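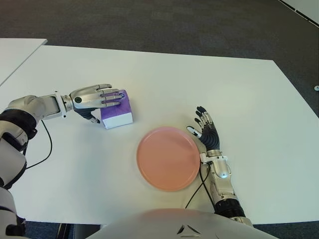 Most carpet cleaning advice is written by people selling something in a spray bottle, and I've stopped believing nearly all of it. Take the claim that dark carpet hides everything. A dark grey one with a fine speckle, like the stuff under these white tables, will hide crumbs well enough, but drop one small white thing on it and your eye goes straight there. Pale lint and spilt flour are just as bad. If you want a floor that hides dirt, go for something in the middle.

Then there is bicarbonate of soda. Sprinkle it, leave it for 15 minutes, hoover it up, and the smell is supposed to vanish. I tried it on the hall carpet and on the landing, left one half of each alone, and asked my neighbour Mizanur Biswas to sniff both. He couldn't pick the treated half. What I did get was a hoover filter clogged with white powder, and it took me until September to get rid of the last of it along the skirting.
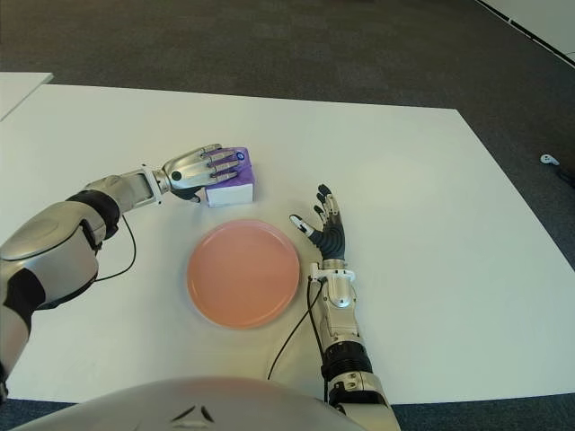

Vinegar has a bit more going for it. One part white vinegar to 4 parts cold water will shift a fresh tea stain if you blot and keep blotting. Old tea is another matter. I wouldn't put it on wool without testing a hidden corner first, whatever the internet tells you.

As for hiring a machine, I had a Zomach for a weekend and the carpet did look better. It also stayed damp for two days and smelt of pond. Go over it with plain water at the end, then do two slow passes with suction only. The leaflet skips this and tells you to buy more shampoo.

Ice cubes on furniture dents do work, annoyingly. Let them melt, blot, and tease the pile up with a fork.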